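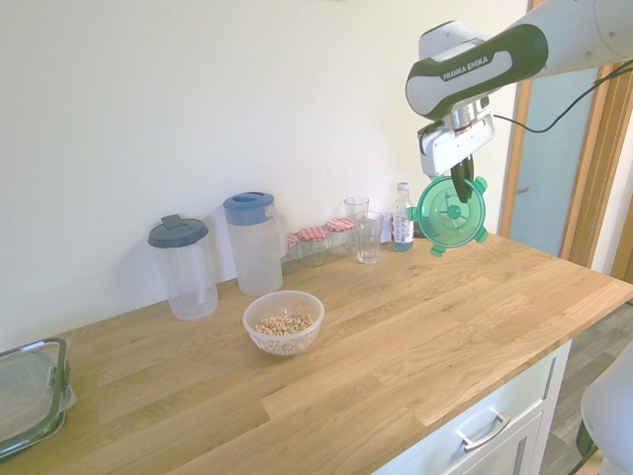

Issue 12

# Strength and Cardio Floor: Inspection Checklist with Comments

Site: Proncombe gym, ground floor
Inspected by: Costel Neagu
Reviewed by: Nusrat Bhattacharjee
Date: 11/7/24

Marks used: **OK** = no action. **W** = watch, look again at next inspection. **R** = repair or replace. **X** = out of use until fixed.

Items marked W in the last issue have been carried over and are noted in the comments. Do the whole sheet before opening. Machines marked X get the red tag on the seat or handle and the pin or key goes to the office.

## 1. Dual cable station (Poltatik)

- [x] Frame bolts tight, no movement at floor plates. **OK**
- [x] Left cable, full length, no broken strands. **OK**
- [x] Right cable, full length, no broken strands. **R**
- [x] Pulleys turn freely, no side play. **W**
- [x] Height adjustment pins spring back fully on both columns. **OK**
- [x] Carabiners close without help. **R**
- [x] Weight stack guide rods clean and lightly oiled. **OK**
- [x] Stack pins are the right ones for this machine. **OK**

Comments: Right cable has a flat spot in the plastic jacket where it runs over the top pulley. Wire is not showing yet. It was a W last time and the spot has gotten longer, so I moved it to R. Part is ordered through Kwofie. The right side can stay in use at light loads until then, but if any wire shows, tag it. Nusrat disagrees and wants it tagged now. We settled on checking it every morning and writing it in the desk log.

One carabiner on the left side sticks open. Swapped it for a spare during the inspection. The old one went in the trash so it doesn't find its way back onto the rack.

Top right pulley has a slight wobble. Could be the bearing, could be the bolt. Look at it when the cable is off.

## 2. Plate-loaded leg press (Faton)

- [x] Sled rolls the full length with no catching. **OK**
- [x] Both safety stops engage and hold with plates on. **OK**
- [x] Foot plate grip surface not lifting at corners. **W**
- [x] Back pad bolts tight. **R**
- [x] Plate storage pegs straight, end caps in place. **OK**
- [x] Track wiped down, no grit. **OK**

Comments: Two back pad bolts had worked loose and were tightened on the spot. This is the second issue in a row. Put lock washers on at the next service and then it should stay put. I'm leaving it as R until that is done.

Stops were tested one side at a time. Please keep doing it that way. With both engaged you can't tell if one is slack.

## 3. Treadmill, asset 387

- [x] Emergency stop works when the cord is pulled. **OK**
- [x] Stop button works from walking speed and from running speed. **OK**
- [x] Belt centered, edges not frayed. **OK**
- [x] Belt tension even. **W**
- [x] Side rails secure, grip surface dry. **OK**
- [x] Power cord not pinched, plug seated. **OK**
- [x] Motor cover screws all present. **OK**
- [x] Hours on the display written down. **OK**

Comments: Display reads 2,956 hours. Belt hesitates a little when a heavier person steps on at low speed. Gave each rear bolt a quarter turn and it improved. Check again after a week of normal use. If the belt still slips, leave the bolts alone and call Kwofie. Overtightening was what wore out the roller on the old one.

Deck was lubricated in November of last year according to the service card. It is due again this month.

## 4. Free weights and benches

- [x] Dumbbell heads tight, no rattle when shaken. **W**
- [x] Rubber coating not split. **OK**
- [x] Bar sleeves spin, collars grip. **OK**
- [x] Bench back pads lock in every position. **X**
- [x] Bench feet have rubber, no rocking. **OK**
- [x] Rack J-hooks lined and seated. **OK**
- [x] Floor mats flat, seams closed. **R**

Comments: The adjustable bench by the mirror drops from its second position if you lean back hard. Tagged and moved to the store room. Do not bring it back out because it's busy. The pop pin is worn and the hole it sits in may be worn as well, in which case the whole bracket needs changing.

One of the 10 kg dumbbells ticks when shaken. The head isn't turning yet. Set it at the end of the row so it's easy to find next time.

Mat seam behind the squat rack has opened wide enough to catch a toe. Taped for now. The tape needs replacing each time the floor is mopped.

## 5. Rowing machines

- [x] Chain clean, no stiff links. **OK**
- [x] Handle returns fully. **OK**
- [x] Seat rollers run quietly on the rail. **OK**
- [x] Foot straps hold, buckles not cracked. **W**
- [x] Water tank lid and seal sound, no drips under the tank. **W**

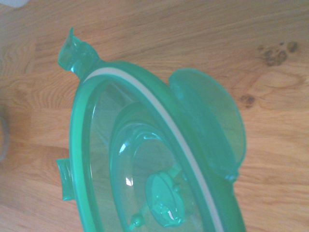 The tank seal on the water rower gets missed more than any other item on this sheet. People look under the machine for drips and stop there. Take the lid off, wipe the groove with a dry cloth and follow the seal all the way around with a fingertip. The narrow pale stripe in the thick green rim here follows the curve of the plastic, and our tank seal should follow its groove in the same way. On ours, the seal sits a little proud near the fill plug. Press it back down and check that it stays down before the lid goes on. Don't use the oil from the guide rods on it.

Comments: No drips found. Water was clear. Purification tablet added and written on the tank card. One foot strap on the left-hand rower is fraying at the buckle and will need a new one before long.

## 6. Floor area and general

- [x] Walkways clear, the full width between machines. **OK**
- [x] Fire exit opens from inside with one push. **OK**
- [x] First aid box complete, ice packs in date. **R**
- [x] Defibrillator light green, pads in date. **OK**
- [x] Instruction placards readable on every machine. **W**
- [x] Cleaning spray and paper filled. **OK**
- [x] Lights all working. **OK**

Comments: First aid box was short on wide tape and the gloves were down to the last pair. Nusrat has put in the order. The placard on the leg press has faded where people rest a hand on it. Faton sends replacements if you give them the serial number from the plate under the seat.

Somebody had hung resistance bands on the fire exit bar again. Moved them to the hooks by the stretching area and told the evening staff.

## Open actions

| Item | Action | Who | Status |
|---|---|---|---|
| Cable station, right cable | Replace, check top pulley at same time | Kwofie | Part ordered |
| Leg press back pad | Fit lock washers | Costel | Next service |
| Treadmill 387 | Recheck belt, lubricate deck | Costel | Open |
| Adjustable bench | Replace pop pin, inspect bracket | Kwofie | Out of use |
| Mat seam | Reglue | Costel | Taped |
| First aid box | Tape and gloves | Nusrat | Ordered |
| Leg press placard | Request new one | Nusrat | Open |

## Reviewer's notes

Section 1: I still want the right cable tagged if the part hasn't come by the next weekly check, whether or not wire is showing. Costel has agreed to that.

Section 4: please write the bench's asset number on the sheet as well as where it stands. We have more than one by the mirror on busy days.

Section 5: add a line for the rail end stops. They were on an older version of this sheet and got dropped.

N. Bhattacharjee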